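**Ticket 1544: exported scenes come out far too bright in Zunetow**
Opened by: Shobha Shetty
Status: solved, leaving open for the follow-up

First entry. Every scene I export from Situsa opens in the Zunetow viewer with the pale surfaces blown out. White objects lose all their shading and go flat, like paper cutouts. Dark materials look fine. Same file, same machine, and the preview inside Situsa is lovely!

Things I tried before writing in:

- Reinstalled the viewer. No change.
- Turned off shadows, then turned them back on. No change.
- Swapped the sky light for a single lamp. Slightly better, still too bright.
- Opened an old export from March. Perfect! So the viewer itself can do it.

**Reply from Jinfeng Cui**

Oh, that old export is a great clue — thank you for keeping it. Could you open both files in a text editor and compare the line that starts with `gamma`? Mine says `gamma auto` in new exports and `gamma 1` in old ones. I suspect the correction gets applied on export and then again on load.

**Shobha again**

Yes! Exactly the same here. I changed `auto` to `1` by hand, reloaded, and the curves came right back. I was so happy I went and fixed 11 more files before lunch.

Steps for anyone who lands on this ticket:

1. Close the viewer, or it will write the old value back when it quits.
2. Edit the `gamma` line and save.
3. Delete the `cache` folder next to the scene.
4. Reopen and look at something big, white and curved, where the shading matters most.
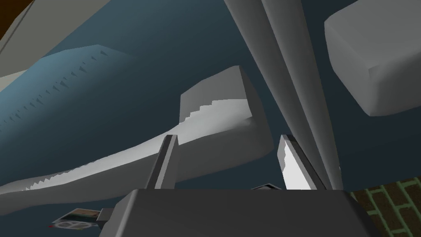 5. If it's still too bright, check for a second `gamma` line near the end of the file. Two of mine had one.

Carter McIntyre is writing a small script to do the edit in bulk, and I'll attach it when it's ready. Jinfeng, you're a star.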